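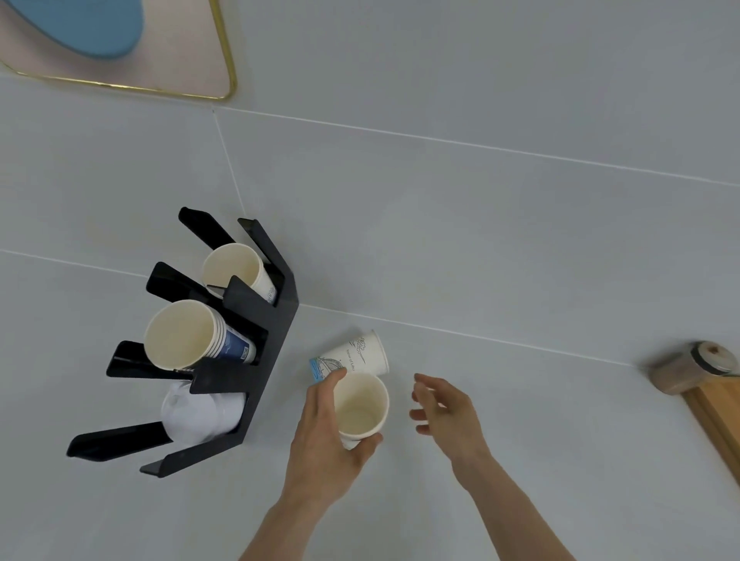
Setting up a coffee station for a meeting

Pick a spot near an outlet and away from the door, so the line doesn't block people coming in. Wipe the counter first.

Put things in the order people use them: cups, coffee, milk and sugar, then stirrers. Lids go last, next to a trash can.

For 100 guests, start two large urns an hour ahead. Fill them with cold water and put the grounds in the basket - medium grind works best. Make one urn decaf if the meeting is in the evening.

Keep spare cups under the table and restock at each break. Unplug the urns before you empty them.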